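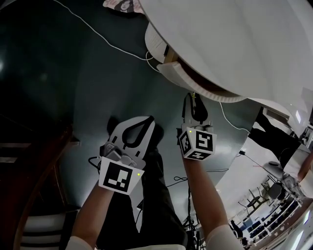 Hi, I'm Jolanta Kwiatkowski, and Prakcombe is my tabletop shop. I started it with one dark, shiny table of my own that I couldn't bear to part with and couldn't keep clean either. Fingerprints everywhere! A friend taught me how to polish it properly and I was hooked — by December I was doing the neighbors' tables too.

These days we refinish tables, desks and the odd sideboard for homes and small offices. Glossy dark tops are still my favorite (they're also the fussiest, and they show every speck of dust the minute you set them by a window). We do matte as well, and we'll happily talk you out of gloss if you have toddlers.

We're at 36 Flonis Lane, up the stairs behind the bakery. Come in with a photo of your table and its measurements, or bring the whole thing if it fits in your car. Small tops start at $65, and anything over 100 pounds we'd rather pick up ourselves, so please call first!

We also run a Saturday-free workshop schedule now, evenings only, where you can learn to clean and wax your own piece. Bring old clothes and a snack. Coffee's on us, and the good mugs are on the shelf by the sink.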